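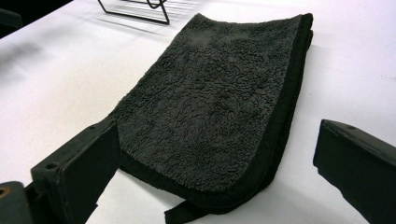
Figure 10.1. Folded microfiber towel. The looped pile faces up; the flat black binding runs along the right side.

Chapter 10
Pile Towels: Folding, Carrying and Storage

10.1 Scope

Chapter 9 dealt with flat-woven cloths, in which both faces lie close to the plane of the weave. A pile towel has a base cloth and a layer of loops or fibers standing up from it. The pile holds water and dust, and it also adds thickness that does not fold away. Most of the difficulties treated in this chapter come from that thickness.

The terms pile, base, binding and fold line are used as defined in the glossary. The word "stack" refers to one towel folded into layers. Several folded towels placed on top of one another are called a pack.

10.2 Behavior of the edge

The binding is stiffer than the body of the towel. When the towel is laid flat, the binding tends to keep whatever curve it had in storage, and the pile next to it follows. An edge that has been rolled inward should be opened with the fingers before the first fold is made. If it is folded while rolled, the extra layers collect at one corner and the finished stack will not lie level.

A towel is best opened from two corners of the same side. The corners are drawn apart until the upper edge is close to straight, and the body is allowed to hang. 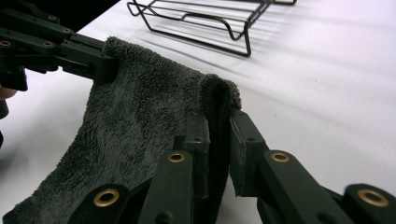

Tension should be light. Looped pile stretches more easily than its binding, and a hard pull leaves ripples along the edge that have to be smoothed out again on the table. Once the edge is straight, the lower part of the towel is set down first and the held edge is lowered after it. The reverse order traps air and folds under the far side.

In the Netero household survey, 1,324 folded towels were measured for height at the fold and at the open side. The difference between the two was greater in bound towels than in hemmed ones. The full table is given in Appendix C.

10.3 Gripping the pile

A pinch taken through the pile alone holds only the fibers. A secure pinch includes the base cloth — in a thick towel this means gathering more material than seems necessary. The gathered part stands up in a rounded mass and should be released slowly so that the layers settle in place. 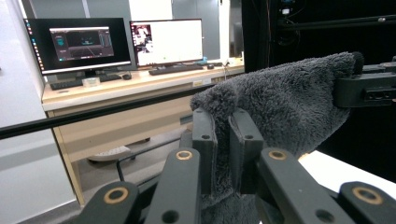 Figure 10.2. Dark gray microfiber towel with long pile, bunched and pinched. The upper edge forms a rounded hump.

10.4 Storage near the work surface

Small cloth goods kept at a table are commonly held in open wire racks or in zippered mesh pouches. The Romon classification places both under ventilated storage. A rack gives quick access but leaves the edges of a stack unsupported. A pouch limits the spread of a soft stack, and it should lie flat with the zipper clear of the pile before anything is put in. For a pack of up to 14 small cloths, the Papadakis method fills the pouch from the closed end. 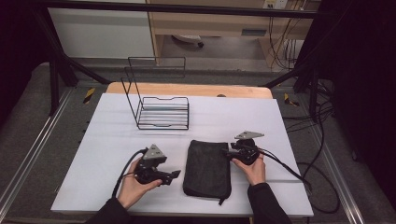 A reader of the previous edition wrote that the pouch should not be recommended for long pile at all, as the loops catch in the zipper and the towel comes out with pulled threads along one side. The objection is accepted for towels with damaged binding. For the others, turning the pile inward at the last fold is sufficient, and the procedure is set out in Section 10.5.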